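Nirkano Bin Picking Trial: Questions We Receive Often
Updated in December, by the Nirkano trial desk, Bodora

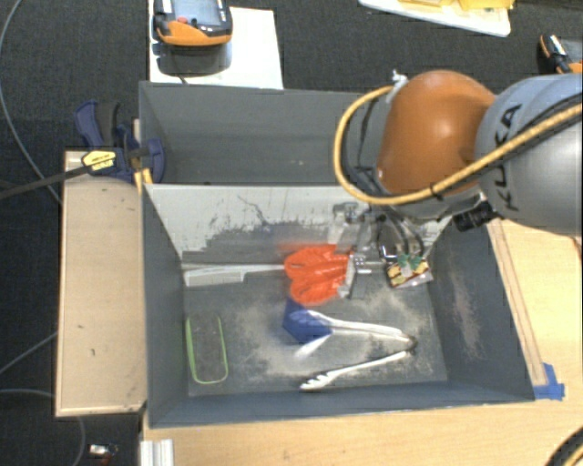 The Nirkano trial is a service for companies which want to know if a robot can take their goods out of a bin, before they spend money on a full cell. You send us your items, we put them in a bin under an arm, and you get back a report and all the recordings. We work with mixed bins very often. A pair of tongs lying open beside a small printed packet is a typical case: the tongs are long and open in a wide V, the packet is little and has no stiff side, and the same gripper must manage both. The bins are used ones with scratches on the walls, and we hold them with an ordinary bar clamp at the corner. Please read the questions below before you write to us. If your question is missing, we are glad to answer it by mail.

What do I receive at the end?

You receive a written report, a table with the result of each attempt, and the video of all attempts, also the bad ones. In the report we say which items were picked well, which ones were picked only sometimes, and which ones we do not advise to automate at this moment. We do not give a single score for the whole bin. Customers asked us for it in the past, but such a number hides too much.

How many attempts are made?

A standard trial has 400 attempts, divided over the items you send. If you have one item that worries you more than the others, tell us on the order form and we will give it a bigger part.

How many items should I send?

At least 2 pieces of each kind, so that we can continue when one is damaged. The total weight of the parcel is your decision, but a single item must fit in the bin together with the fingers of the gripper. When an item touches both walls at the same time, there is no room left to grasp it from the side.

Which items are difficult for you?

Thin flat things lying on the floor of the bin are the hardest. The fingers come from above and have nothing to go under. Transparent packaging is also hard, as the camera sees the thing behind it. Dark items in a dark grey bin were a problem in the first version of Nirkano, and they are better now, but please expect a slower cycle with them. Soft items with folds are usually not difficult to grasp. They are difficult to put down nicely.

Can you use suction instead of fingers?

Yes, we can mount a suction cup on request. It must be ordered before the trial begins. We do not change the tool in the middle, because then the first half and the second half of the table cannot be compared.

Do I need to own the same robot?

No. Our software part is separate from the arm. The arm in our picture has KUKA written on the link, and we have also prepared the trial for customers with other makes. What matters for you is reach, payload and the way the cables go along the arm. On this last point we like to give advice early. A cable needs a wide loop at the joints, and it must be tied so that it does not hang into the bin when the wrist turns. Many small stops in a new cell come from a cable and have nothing to do with vision.

May I send my own bin?

Please do it, if you can. Walls with a slope are different from straight walls, and the color of the floor has an influence on the camera. If you do not send one, we use a grey bin from our stock. Tell us also how your bin is held at your site. If it can slide, the robot will sooner or later push it, and all positions taught before are then wrong.

How long must I wait?

The result comes 60 days after your parcel arrives, at the latest. In most cases it is sooner, but we prefer not to promise it. The parcel should go to our Hestitz address and not to the office in Bodora.

What is the price?

The standard trial costs 219 euros per kind of item. The return shipping is not included. Suction tooling is calculated separately and you will get an offer before we begin.

Can I be present?

Yes, at the Hestitz workshop, in the mornings. Visitors stay outside the marked zone when the arm is moving, and the person with the hand control unit decides when it moves. Closed shoes are required.

What happens with broken items?

We write it in the report and send you the pieces back. We do not pay for items which break in normal testing. If you send something expensive, please inform us first, and we will begin with a lower closing force.

Do you keep my recordings?

We keep them for the time of the warranty on the report, then they are deleted. You can ask for deletion earlier. We do not show customer goods in our advertising without written permission.

READER COMMENTS (3)

packline_south: We sent kitchen tools and small bags of sauce. The report was clear, but I missed a page about how the items were lying before each grasp. Please add it.

Nirkano trial desk: Thank you, a start photo for each attempt is planned for the next version of the report.

olderhand: The part about cables is correct. We lost a whole morning to one tie that was too tight.

Contact: Nirkano trial desk, Bodora office | Copyright Nirkano | Back to top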